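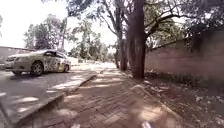 Every sidewalk robot pitch I get has the same slide. Flat pale concrete, no trees, a ramp at each corner. Nice for them. My neighborhood is brick and roots and shade, and I think that's where these things should have to prove themselves before any city signs anything.

Gelbridge wants a permit for 12 units starting in March. Shoaib Kazmi, who handles their city paperwork, told me 99 percent of runs finish without a human stepping in. Fine. Finish where? A run down a new business park is not a run under old trees at noon, sun and shadow chopping the pavers into pieces. Light like that is hard on a camera. Hard on me too, and I've walked it for years.
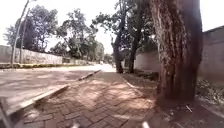
Should a robot be allowed on a sidewalk that people need to walk on?
Only if it gives way every time, and the operator pays when it doesn't.

That second part is where the permit draft goes soft. Loukia Katsaros read it before I did and circled the same paragraph – "reasonable efforts" to clear a stalled unit, no time limit. Put a number on it. 60 minutes is too long already if you're in a wheelchair and the other option is stepping off a curb into traffic.

I'm not against them. A neighbor gets her prescriptions by robot over in Mullaleck and likes it fine. But the company gets a free road thats paid for by everybody else, so the least it can do is publish the failures, street by street. Not an average. Bricks on one line, concrete on another.

Then ask me agian about the permit.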